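Chapter 4
Surfaces, Coverings and Storage in the Domestic Kitchen

4.1 Introduction

The preceding chapter dealt with the movement of water and heat through the building fabric. The present chapter turns to the surfaces on which household work is carried out and the containers in which food is kept. Both have a direct bearing on hygiene, on waste and on the running cost of a dwelling, and both are commonly left out of housing surveys.

By the end of the chapter the reader should be able to distinguish between fixed and loose surfaces, set out a simple inspection record, and explain why coverings are treated as separate items in a maintenance schedule. A working knowledge of the terms in Chapter 2 is assumed, in particular "service life" and "cleaning interval".

4.2 Fixed and loose surfaces

A fixed surface is one that cannot be removed without tools. Worktops, window sills and tiled splashbacks fall into this group. A loose surface can be lifted, folded or carried away by one person. Trays, chopping boards, mats and tablecloths are the usual cases.

The distinction matters when cleaning intervals are set. A fixed surface is cleaned in place, so that dirt tends to gather at joints and edges. A loose surface may be cleaned elsewhere, but it also hides whatever lies beneath it. In the Lirndale housing survey, which covered 763 dwellings, the fixed surface under a loose covering was recorded separately from the covering itself. Earlier surveys had entered the two as one item, and their results cannot be compared directly with later work.

A table in a kitchen usually serves several purposes in a day. It may be used for preparing food in the morning, for paperwork in the afternoon and for sorting packaging after a meal. For this reason the inspector should record the covering and the articles on it at the time of the visit, and should not ask for the table to be cleared beforehand.

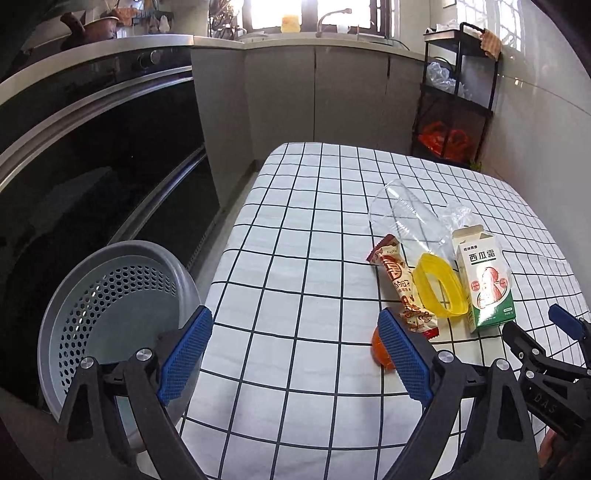
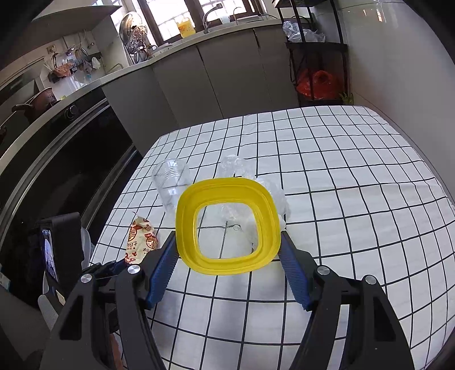 Figure 4.1 Kitchen table with a grid-patterned cloth, two views.

4.3 Patterned coverings

Coverings are sold plain, printed or woven. A regular pattern has some practical value to the inspector, as creases and ripples show up where the lines bend. It should not, however, be used as a scale unless the spacing has been measured on the spot. Printed patterns may be distorted in manufacture, and a cloth that has been washed many times may shrink more in one direction than in the other.

Plain coverings show stains more readily. The Prornden trials compared plain and printed cloths over 40 wash cycles and found that users changed plain cloths sooner, although the measured soiling was much the same. The cleaning interval is therefore set partly by appearance – a point taken up again in Section 4.6.

4.4 Containers and lids

Food containers are recorded in two parts, body and lid. The two wear at different rates. Lids are flexed each time the container is opened, and the rim is normally the first part to fail. A lid without a body, or a body without a lid, is entered as an incomplete set.

The Jaber method gives each container a four-figure code, in which the first figure stands for the material and the remaining three for shape, closure and condition. Code 2078, for instance, denotes a plastic container of square shape with a press-on closure and moderate wear. The full table of codes is given in Appendix B.

In the Ploltska pilot, two inspectors coded the same cupboards independently and agreed on roughly 98 per cent of entries. Most disagreements concerned condition – the last figure of the code – and were resolved by a second visit.

4.5 Key terms

Covering: a loose surface laid over a fixed or free-standing one.
Closure: the means by which a lid is held to a body.
Incomplete set: a container recorded with either part missing.
Cleaning interval: the time between one full cleaning and the next.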